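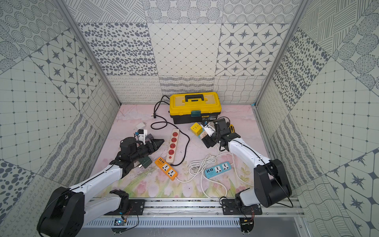 Annunziata Gatti

How Do You Teach a Robot to Use a Plug?

Push a plug into a socket and you don't think about it much. Your fingers turn the plug the right way up, your eyes find the holes, and your arm pushes just hard enough. For a robot, every part of that job has to be learned.

The students in the robot club at Clondovness have been working on it since December. Their project is called Natau. It uses two white robot arms with black joints, fixed to a metal rail, and a work area full of chargers, adapters and power strips. In the picture, the arm on the right is holding a small white device in its gripper. The other arm is reaching toward a dark green plug adapter.

What is a robot arm made of?

A robot arm is a bit like your own arm. It has stiff parts, called links, and places where it bends, called joints. You have a shoulder, an elbow and a wrist. A robot arm has joints that do the same kind of work.

Inside each joint is a motor. The motor turns, and the link moves. Cables run along the arm to carry electricity and messages. If the computer says "bend the elbow a little," the message goes down a cable to the elbow motor.

At the end of the arm is the gripper. You have five fingers on each hand, but these grippers open and close more like a pair of tongs. That is enough to hold a charger. It makes turning one over quite hard, and sometimes the arm has to put an object down and pick it up again from a different side.

Why use two arms?

Try this at home with a pencil case. Open the zipper with only one hand, and don't let the case touch your body. It slides around, doesn't it?

The same thing happens with a power strip. When one arm pushes a plug in, the whole strip can slide away. With two arms, one can hold the strip still while the other does the pushing. The arms also have to stay out of each other's way. Early in the project they bumped into each other so often that Jacqueline Besson, who leads the club, made a rule: a student's hand stays on the stop button whenever both arms are moving.

How does the robot see?

Robots use cameras for eyes. A camera looking down at the whole work area shows where everything is. It can see both arms and all the things lying between them. But when a gripper gets close to an object, the gripper itself can block the view.

So it helps to have a camera near the wrist as well. It moves with the arm and sees things close up, with the gripper's fingers always poking into view at the bottom. Getting the computer to use both kinds of view at once took the students most of the spring.

Colors help too. A black cord on a pink surface is easy to spot. A white plug next to a white cable is harder, even for people. The patterned walls give the computer lots of other shapes to look at, and it has to learn that the wavy lines and stars are not things it can pick up.
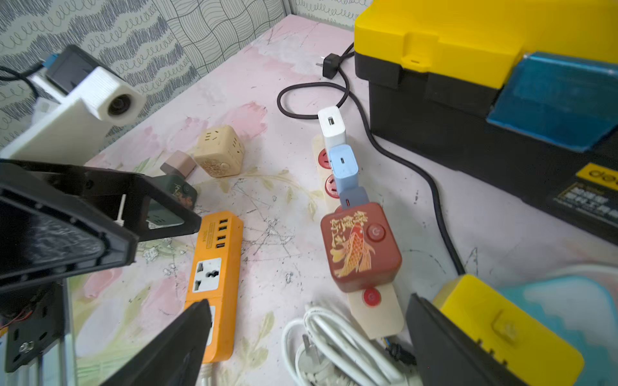 What goes on the power strips?

The club chose objects with many shapes on purpose. Some chargers are plain and smooth. One of the cube sockets is reddish-brown with a golden fish on it, and another is beige with a raised pattern. On the cream strip, the fish cube sits in a line with a white charger, a light blue one and a blue-gray one. They are close together, so a gripper that wants one of them has to fit in without knocking its neighbors.

The orange strip is different again. It has four USB ports as well as its bigger outlets. A USB port is a small slot, and a robot trying to push a large plug into one will get nowhere. Learning which hole goes with which object is part of the job.

There is also a big toolbox with a yellow lid at the back. The students want the robot to learn to reach around it. Real rooms have things in the way, and nobody tidies up just for a robot.

How does it learn?

There are two main ways to make a robot do a job.

The first is to write down every move: go left, go down, close the gripper, go up. This works well if everything is always in exactly the same place. If you move the charger by the width of your thumb, the robot closes its gripper on air.

The second way is to show it. A student guides the arms through the job, and the computer records how the joints move and what the cameras see. Then another student moves the objects to new places and they do it again. After a lot of recordings, the computer starts to find what they have in common. The club at Clondovness uses this second way.

Before the summer break, the students had made 169 recordings. They kept 151 of them. The rest were thrown out for ordinary reasons, such as a dropped adapter or a student who forgot to press "record" until halfway through.

Is it safe?

Electricity can hurt you, so the club has strict rules. No power strip used for practice is connected to the wall. The robot is practicing with the shapes of plugs and sockets, and it doesn't need any current in them for that.

You should never copy this project with plugs at home. If you want to practice like the robot does, use building blocks, or a shape sorter from when you were little.

A game to try: be the robot

You need 3 players, a pair of kitchen tongs, a small box and some blocks.

1. One player is the arm. The arm wears a blindfold and holds the tongs.
2. One player is the camera. The camera looks at the blocks and says only where they are, such as "far left" or "near the box."
3. One player is the computer. The computer listens to the camera and tells the arm what to do, one move at a time. The computer must sit facing away from the blocks.
4. Try to get one block into the box. Then move the blocks and swap jobs.

Most teams find that the computer needs much smaller moves than it thought – "down a bit" is better than "down."

Words to know

Link: a stiff part of a robot arm.
Joint: a place where the arm bends or turns.
Gripper: the part that holds things.
Adapter: a small part that lets a plug of one shape fit a socket of another.
Recording: the saved moves and camera pictures from one try.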